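## 4. 임대형 양팔 키트의 현장 평가

평가 대상은 Clasik이 월 단위로 빌려주는 양팔 작업 키트 Tenditz이다. 팔 두 대와 그리퍼, 제어 소프트웨어, 그리고 두께만큼은 나무랄 데 없는 설명서가 계약에 포함된다. 제품 소개서는 이 키트를 "꺼내서 바로 쓰는" 장비로 분류한다. 우리는 이 문구를 검증 가능한 주장으로 간주하였다.

### 4.1 설치와 과제

과제는 흰 탁자 위에서 작은 직사각형 물체를 집고, 옮기고, 내려놓는 것으로 한정하였다. 소개서에는 더 화려한 응용이 여럿 실려 있으나, 임대 고객이 첫 달에 맡길 일은 대체로 이 수준일 것이다. 검은 테두리의 트레이도 과제에 쓰였다. 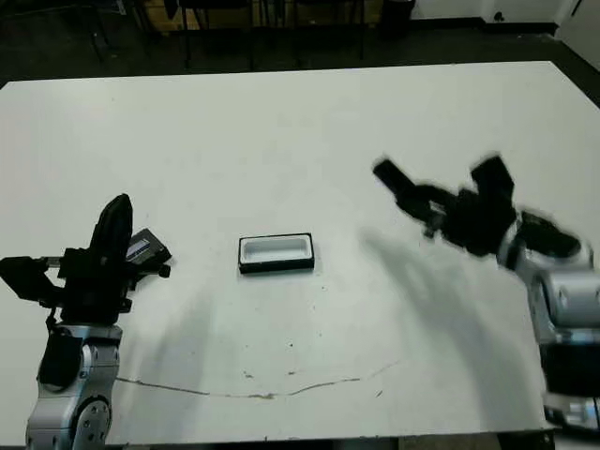

Mallthorpe는 같은 키트를 먼저 빌려 쓴 곳으로서, 첫 주에는 파지보다 계정 인증에 더 오래 매달리게 될 것이라고 알려 왔다. 이 예측은 소개서의 어떤 수치보다 정확하였다. 인증 서버는 설치 당일 다섯 차례 응답하지 않았고, 그때마다 화면에는 "환영합니다"라는 문구만 남았다. 인증이 끝난 뒤의 초기 교정에는 10분이 걸렸으며, 이 부분은 흠잡을 것이 없다.

### 4.2 파지 동작

평가는 6주에 걸쳐 진행하였고 본 시행은 총 31회이다. 시행마다 물체의 초기 자세를 바꾸되 탁자는 바꾸지 않았다. 상판의 가늘고 긴 갈색 선과 작은 얼룩들도 그대로 두었다. 고객의 탁자가 우리 것보다 깨끗하리라고 가정할 근거는 없다.

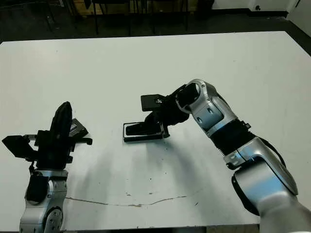

예비 원고를 읽은 한 독자는 파지 속도를 왜 표로 내지 않느냐고 물으면서, 임대 장비를 고르는 쪽에서는 결국 속도부터 본다고 지적하였다. 타당한 지적이지만 Tenditz의 속도 설정은 "보통", "빠름", "더 빠름"으로만 표시되고, 각 단계의 실제 값은 설명서 어디에도 없다. 단위가 없는 값을 표에 넣으면 표만 훌륭해진다. 본 절에서는 모든 시행을 "보통"으로 통일하였다는 사실만 보고한다.

### 4.3 대기 자세와 계약 조건

두 팔의 대기 자세는 사용자가 지정할 수 있다. 우리는 닫힌 그리퍼를 위로 향하게 하고 트레이를 두 팔 사이에 두는 배치를 기준으로 삼았다. 소프트웨어는 이 자세의 이름을 반드시 영문으로 입력하게 하며, 저장한 뒤에는 고칠 수 없다. 우리의 기준 자세는 현재까지도 "test_final_2"이다.
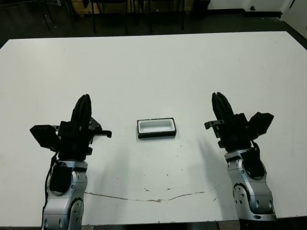
그렇다면 월 임대료에 그리퍼 교체 비용이 포함되는가? 통상 마모에 따른 교체만 포함되며, 충돌로 인한 파손은 별도로 청구된다. 통상 마모와 충돌을 가르는 기준은 계약서 부속 문서에 있고, 그 부속 문서는 요청해야 받을 수 있다.

### 4.4 겹침 구간

검은 물체를 검은 그리퍼로 다루는 조합은 제어기보다 관찰자에게 먼저 부담이 된다. 물체가 트레이 바로 위에 오는 구간에서는 기록 영상만으로 손가락과 물체의 경계를 가려내기가 어렵다. 시행 기록을 판독하는 데 든 시간은 거의 전부 이 구간에서 나왔다. Clasik의 권장 사항은 "밝은색 물체를 사용할 것"인데, 납품받는 물건의 색을 고를 수 있는 고객에게는 유용한 조언이다.
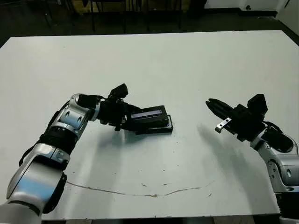

**그림 1.** 겹침 구간. 왼팔이 상자 형태의 검은 물체를 트레이 모양의 물체 위에서 쥐고 있으며, 오른팔 그리퍼는 비어 있다.

판독 기준은 Yau 절차를 따르되, 경계가 불분명한 프레임은 성공에도 실패에도 넣지 않고 "보류"로 표시하였다. 보류 항목의 처리는 다음 절에서 다룬다.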